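How I cut our standby power at home in an afternoon

December 28, 2019
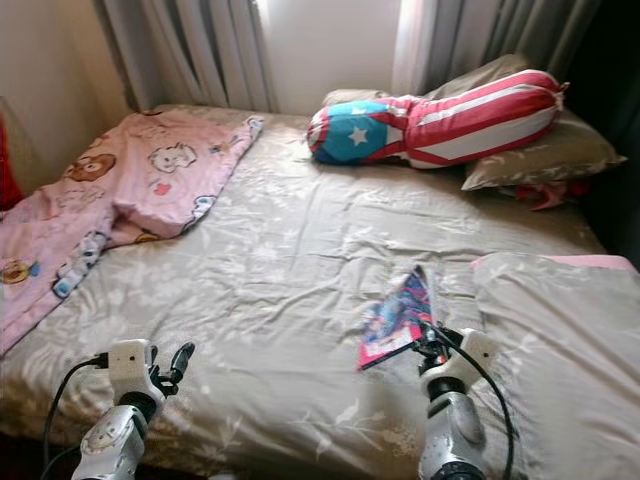
Patterned fitted sheet on the bed.

I finally sat down with our power bill this week and got a bit of a shock, so I went hunting for all the stuff that sips electricity while it's switched off. It's easy and kind of fun!

First, borrow or buy a plug-in power meter. Mine is a Fevix (Nayeli Barajas at work lent it to me and I still haven't given it back). Plug it into the wall, plug your gadget into it, then switch the gadget off and read the watts.

Write every number down. Our old stereo was pulling 26 watts doing nothing at all, day and night. To get the yearly cost, multiply the watts by 24, then by 365, then divide by 1,000. That gives you kilowatt hours, and you multiply those by the rate on your bill.

Next, group the worst ones on a power board with its own switch. I put the stereo, TV and game console together and left the modem on its own, as the kids would riot. Check the load rating on the board before you fill it, and don't plug one board into another!

I haven't done the garage yet. There's a beer fridge out there and I'm a little scared to look.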